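Frequently Asked Questions
Pekdale Furniture Library

What is a furniture library?
You borrow a desk, you use the desk, you bring back the desk. We lend chairs, shelves, side tables and a few things that have never been properly classified. It works like the book kind, except that the returns slot is a loading dock.

Who can join?
Anyone with an address in Pekdale or Fuveldale. If you live farther out, write to Priya Szabo at the front office and make your case. She is fair, but she has heard the one about the summer cabin.

What does it cost?
Membership is $20 a year and covers two items at a time. Students pay the same. We tried a student rate once and discovered that everyone in town was a student.

How long can I keep something?
Seven months, renewable if no one is waiting. Rafferty Whitlock handles renewals and will send you a polite email, then a less polite one. There is no third email — he phones.

Do you deliver?
Within Pekdale, yes, mornings only. Please measure your stairwell first. Then measure the landing, where the trouble usually is. Our van crew will carry a wardrobe up four flights, but they can't bend one.

Can I paint it?
No.

Can I sand it a little?
Also no. If a piece really bothers you, bring it back and pick another.

What counts as normal wear?
Small scratches, a faint ring from a mug, pencil marks, the general dulling that comes from being leaned on. We don't charge for any of it. Burns, chewed legs and anything involving glitter glue are another matter, and Tobias Ferreira in the workshop will give you a price. 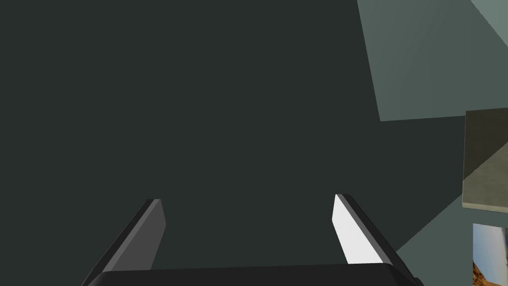
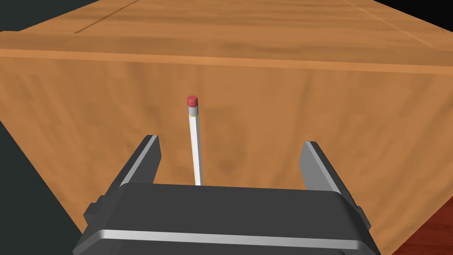
The second view has the pencil, eraser end up.

How do I get pencil marks off wood?
A clean, soft eraser and a light hand. Rub with the grain and stop when the mark is gone. Don't reach for the kitchen spray, and please don't use one of those abrasive sponges, which remove the mark along with the finish.

And ink?
Leave it alone and tell us. Tobias would much prefer a fresh ink stain to an old one that somebody has been treating with toothpaste.

Can I buy the piece I borrowed?
Sometimes. Anything that has been in the collection since before 2000 isn't for sale, and neither are the Devska chairs, so please stop asking about the Devska chairs. For the rest, Afiq Majimbun keeps a price list at the desk.

Do you take donations?
Yes, if the drawers open and the legs agree on a height. Send a picture before you load the car. We are full up on television cabinets and expect to remain so for the rest of our lives.

I broke something. What now?
Tell us, and save the pieces, including the tiny ones. Clyde Quintanilla once put a drawer front back together from a sandwich bag of splinters, and he still brings it up.

When are you closed?
All of January, for inventory. Loans that fall due then roll over to the first week of February with no late fee.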